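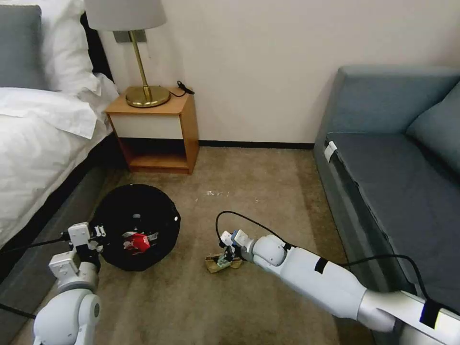
White bedding, beige carpet, a small nightstand.

The streak is not the habit

I had a 246-day streak going on Urix and I let it die on purpose. Want to make the case that you should too, or at least think about it over coffee.

Quick background if you've stayed clear of this stuff. Urix is one of those habit apps. You pick your habits, you tap a circle when you've done them, the number goes up. Miss a day and the number goes back to zero and the circle turns a sad gray color. I had journaling, stretching, reading ten pages, no phone before breakfast. Four circles. All of them good things to do. I still do most of them, more on that below.

What got me was a night in early June. 11:48 pm, I'm brushing my teeth, I realize I haven't journaled. So I get the notebook and I write, and I'm quoting the whole entry, "tired. long day. good night." Tap. Day 246. And I felt great! That was the problem. I felt exactly as good as I had after the entries where I worked something out, like the one in March that got me to finally call my sister back. Same little buzz. The app couldn't tell the difference and by then neither could I.

So I scrolled back through the notebook. Something like half of what I'd written since winter was junk like that. Weather. What I ate. One entry is just the word "ok."

The pitch for streaks goes like this: consistency beats intensity, show up every day, small steps, don't break the chain. I believed it and I repeated it to people at work who hadn't asked. And there's truth in it, for the first few weeks anyway. When a thing is brand new you need some reason to do it that isn't the thing itself, becuase the thing itself is still unpleasant. Running is awful at first. A number helps. Fine.

But somewhere past that the number starts to be what you're protecting. You start picking habits that are easy to tap. I dropped "have one real conversation" from my list back in the fall because it was too hard to say whether I'd done it. Think about that. The most useful thing on the list and I cut it for being hard to score. Kept the stretching.

And you get scared of the number. I turned down a camping trip with bad reception — told everybody I was busy — and the real reason was the circles. A grown adult.

I did the Plonness thing too, the 100-day reset. If you don't know it, Plonness runs these group challenges where everyone starts together and posts a check mark every night in a shared thread. Ours had 3,000 people in it at the start. I liked a lot about it. People were kind. Somebody always answered if you posted at a weird hour. But watch what happens when a person misses. They apologize. Long posts, whole paragraphs, kid was in the ER, I know it's no excuse, starting over at day one tomorrow. Day one! You did 61 days of something hard, then you sat in a hospital with your kid, and now you've done none? Who wrote that rule? And a lot of them don't start over. You don't see those posts, the names just stop showing up.

I think this is the worst thing streaks teach. They say a miss erases what came before it. It doesn't. Your legs don't forget sixty runs. The pages you read are still in your head, some of them. If I practice piano five days out of seven for a year I'm a person who plays piano, and the app says I'm a person who never got past day five.

Now the other side, because I've had this argument in my kitchen and lost parts of it. For some people the streak is holding up the roof. People who quit drinking, say. I'm not going to tell anyone in that spot to stop counting, it's a different thing and the count means something different there. I also know folks who do it lightly, tap the circle, forget about it, lose it, shrug. Good for them. If you can shrug you can keep your app. I couldn't.

Also heard: without the streak you'll just quit. Maybe. I did quit one, the stretching. Didn't miss it, my back feels the same. If the only thing keeping a habit alive is a number then I'm not sure what you lose when it goes, besides ten minutes a day you get back.

What I do now is kind of boring. I use a Hyvönen, the paper planner with the blank weekly page at the back of each month. End of the week I write down what I did that mattered and if there's anything I've been ducking. That's it. No boxes. Some weeks it's two lines. I journal three or four times a week and the entries are longer and a lot more annoyed, which I take as a good sign. Reading is way up in a week with a good book and zero in a week without one. I have put "one real conversation" back.

My reading group over in Wirkomico split pretty much down the middle on all this, there are six of us and it got loud. One person said I've only swapped one kind of tracking for another. Ok, yes. Sort of. But the planner doesn't know if I skipped a week and it has never once sent me a message at 9 pm with a flame on it.

If you want to try it, don't wait for a round number. That's the trap again, I kept telling myself I'd stop at 250, then I thought well 300 is close. Pick tonight. Do the habit if you feel like doing it and leave the circle alone. See how you feel about it in the moring.

I felt sick for about a day, then I went to bed at ten.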